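4.2 Comparaison des préhenseurs tenus à la main en salle ouverte

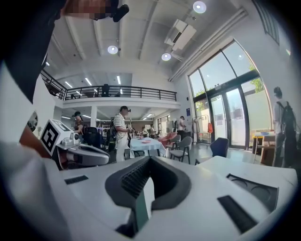

Figure 4. Préhenseurs tenus à la main, vus par la caméra embarquée de l'un d'eux, dans la grande salle à mezzanine. Le second porte sur le dessus un marqueur visuel carré.

Comparer deux paires de mors dans une salle où tout le monde circule, c'est comparer surtout la patience des opérateurs, nous a fait remarquer Trendier à la lecture d'une première version de cette section, en ajoutant que le banc fixe aurait donné des écarts plus propres et qu'il ne voyait pas bien ce que nous gagnions à nous en éloigner. La remarque est juste sur un point, et nous y avons longuement réfléchi avant de maintenir notre choix : la dispersion est plus forte en salle ouverte, et une partie de cette dispersion vient bien des personnes. Mais les démonstrations que nous cherchons à exploiter par la suite sont recueillies dans ce genre d'endroit, avec du monde, des baies vitrées et des chaises que l'on déplace, et il nous a semblé plus honnête envers le lecteur de mesurer les préhenseurs là où ils servent. Les essais sur banc figurent de toute façon en annexe B, pour qui voudrait faire le rapprochement.

Nous avons retenu deux garnitures de doigt. La première, que nous appelons Ludier dans toute la suite, est un patin de caoutchouc à face interne striée, creusé en V profond. La seconde, Dusari, est un patin plat et lisse, plus souple, monté sur la même course et avec le même ressort de rappel. Le boîtier, la caméra et la gâchette sont identiques dans les deux cas, de sorte qu'un opérateur qui change de garniture ne change ni de poids en main ni d'habitudes. Nous tenions beaucoup à ce point, ayant perdu une bonne partie du printemps sur une comparaison antérieure où les deux outils n'avaient pas le même équilibre et où il était devenu impossible de dire si l'on évaluait le mors ou le poignet.

Le protocole comporte 5 tâches : saisir une assiette par le bord, poser un gobelet sur une soucoupe, retourner une cuillère, plier une serviette en deux et ranger un petit flacon debout dans une boîte. Chacun des 4 opérateurs les a effectuées avec les deux garnitures, dans un ordre tiré au sort, après une période de prise en main laissée libre. Nous avions d'abord prévu de chronométrer cette période, puis nous y avons renoncé : certains opérateurs aiment bavarder en s'échauffant, et il aurait été dommage de les en priver pour une variable dont nous n'aurions su que faire. En tout, 3 293 saisies ont été conservées après le retrait des séquences où le début ou la fin du geste manquait. Une saisie est dite réussie lorsque l'objet quitte son support et atteint la zone de dépose sans avoir été repris, et la décision est prise à la relecture par une personne qui n'était pas aux commandes.

La position de chaque préhenseur est estimée par le contrôleur Nakajima, qui fusionne la centrale inertielle et l'odométrie visuelle tirée de la caméra grand angle. Le marqueur carré noir et blanc sert à recaler les deux mains l'une par rapport à l'autre dès que l'une entre dans le champ de l'autre. La fréquence de fusion a été fixée à 100 Hz pour toutes les séances. Nous avons été agréablement surpris par la tenue de l'ensemble dans un lieu aussi lumineux, car les grandes surfaces vitrées nous inquiétaient : une porte en verre offre au suivi des points d'intérêt qui sont tantôt ceux de la rue, tantôt ceux d'un reflet, et le feuillage au-dehors bouge avec le moindre vent. Le garde-corps de la mezzanine, avec ses barreaux verticaux régulièrement espacés, nous avait paru au contraire un repère idéal. L'expérience a été plus nuancée. Les barreaux se ressemblent trop, et lors des rotations rapides du poignet l'appariement glissait parfois d'un barreau au suivant – le recalage par marqueur corrigeait alors l'écart relatif entre les deux mains, mais laissait intacte l'erreur commune.

Venons-en aux garnitures elles-mêmes. Le V de Ludier s'est montré nettement plus sûr sur les objets à bord mince. L'assiette vient se loger au fond de l'encoche et y reste, même lorsque l'opérateur aborde la table de biais, et les stries retiennent bien un manche de cuillère pris près de son extrémité. Dusari demande une approche plus soignée pour ces mêmes objets, avec une pression plus franche sur la gâchette, et les reprises y sont plus fréquentes. Pour la serviette, le rapport s'inverse : le tissu se coince volontiers au creux du V, les deux épaisseurs partent ensemble, et il faut rouvrir les doigts plus largement qu'on ne le voudrait pour le relâcher. Le patin plat prend une seule épaisseur sans difficulté particulière. Sur le gobelet et le flacon, nous n'avons pas trouvé de différence qui résiste à la variabilité entre opérateurs, et nous préférons ne pas en proposer.

Un dernier effet mérite d'être rapporté, bien que nous ne l'ayons pas cherché. Le patin Ludier est noir et occupe le centre du champ de la caméra embarquée ; à l'ouverture maximale, il se détache très bien sur le boîtier clair, ce qui rend la segmentation du doigt presque immédiate. Lorsque l'objet saisi est lui-même sombre, en revanche, la limite entre l'un et l'autre devient difficile à placer, et l'instant du contact est alors estimé à partir de la seule course de la gâchette. Nous avons essayé un patin gris de même géométrie en fin de campagne, trop brièvement pour en tirer un chiffre, et la segmentation y perdait sur fond clair ce qu'elle gagnait sur les objets foncés. Les modèles entraînés à la section 5 utilisent donc la garniture noire d'origine, avec un seuil de contact réglé séparément pour chaque opérateur.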